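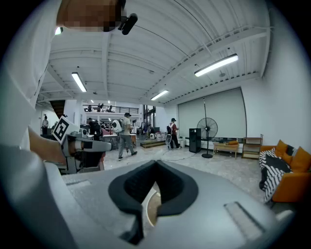 How to Try Out the Bindum Gripper Kit Before You Pay for It

Cluvard rents out its Bindum kit for $2,422 a month. For the money you get a pair of hand-held grippers with printed markers on them, a small camera for the head, a recorder, cables and access to their upload site. You do a chore with the grippers, the cameras record it, and somebody trains a robot on the result. The sales page says you'll be "robot-ready in an afternoon." I've heard that one before, so when the trial was offered I took it and wrote down how I'd go about it again.

You need one free morning, a second person and a household object or two. You don't need a robot, and Cluvard won't bring one. Keep that in mind when they talk about results.

Step 1. Ask for the trial in writing

The free trial runs for 10 days, and the clock starts when the box leaves their building. Ask them to start it on delivery. Jurgita Dzene, who handled our account, agreed after one email, so I assume other people can get the same. Ask at the same time who owns the recordings you make during the trial. The answer I got was two paragraphs long and I still had to write back.

Step 2. Check the box against the list

Turn both grippers over. Squeeze each one slowly and watch whether the fingers close evenly. On our set the left one dragged a little at the end of its travel. Cluvard called it "within tolerance" and wouldn't tell me the tolerance. Look at the soft black pads too, because they're the part that wears, and replacements aren't included in the rent.

Wipe the markers with a dry cloth. If a printed square has a scratch across it, photograph it now and send the photo the same day.

Step 3. Pick a chore that can go wrong

The sample chore in the manual is moving a foam block from one tray to another. Skip it. A foam block will forgive anything. I used a teapot: take hold of the lid, set it down beside the pot, put it back. A lid has to be gripped at the knob and lowered straight, and you'll know right away if the fingers are slipping.

Put it on something awkward as well. Glass is good, a shiny floor underneath is better. The manual has one line about reflective surfaces, and it says to avoid them. I don't know about you, but I can't avoid them. Customers' homes are full of them.
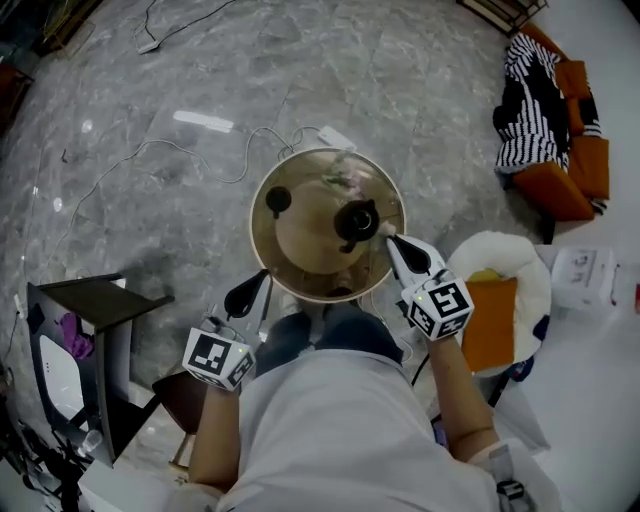
Work with your elbows away from your ribs and let the wrists do the turning. You'll want to twist the whole arm the first few times. Try to keep the marker cubes where the head camera can see them, which mostly means not crossing your hands. If you lean in to see better, your own forearm will get in the way.

Step 4. Record 20 takes, then stop

Twenty takes of the same chore is enough to tell you what the month would be like. Start each one with both grippers open and away from the object. Have your second person call start and stop, and have them write down any take where something dropped. Don't delete the bad ones yet.

Vlasta Vidmar did the calling for me and kept her own notes on how tired I sounded, which I didn't ask for but ended up using. By the last few takes my grip hand was cramping. The site says the grippers are comfortable for "all-day work." I'd plan on shorter stretches and swap people.

Step 5. Test it in a busy room

Now move somewhere with other people, bad lighting and cables on the floor. Walk a few steps between takes. Sales demos tend to happen at a tidy desk, and a tidy desk tells you very little. What I wanted to know was whether tracking survived overhead tube lights and people wandering past behind me.

Keep the cable from the head camera over your shoulder and check it each time you turn. It's thin, it catches on collars, and the recorder gives no warning if the plug works loose. I lost a whole take that way - maybe you'll be more careful than I was.

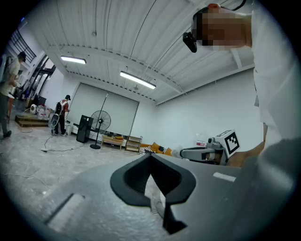 When you set a gripper down between takes, put it in the same spot every time. The software marks a take as finished when it decides the gripper is at rest, and it's easily confused. Vlasta found that leaving one lying on its side was fine as long as nobody bumped the table.

Step 6. Upload everything and read the report

Cluvard's checker is called Ula. It sorts your takes into accepted and rejected and gives a score. Processing can take up to 3 hours. Compare Ula's list with your paper notes before you look at the score.

Mine didn't match very well. Ula passed a take in which I had plainly dropped the lid, and threw out a clean one for "motion irregularity." I asked what that meant and got a link to the page I was already on. Download the raw files as well as the report, and open a few to make sure they play all the way through.

Step 7. Get a second quote

Živković rents a similar pair of grippers without the upload site. It's a plainer offer, and you have to do your own sorting. If you have someone who can do that, ask them for a price before the Bindum trial runs out. Jurgita became a good deal more flexible about spare pads once I mentioned it.

Would I rent the Bindum kit? For one month, with the pads thrown in and the raw files guaranteed, probably yes. The grippers themselves are decent. I wouldn't sign the yearly plan on the strength of Ula's score, and I'd cancel in writing a week before the month is up, since it renews by itself.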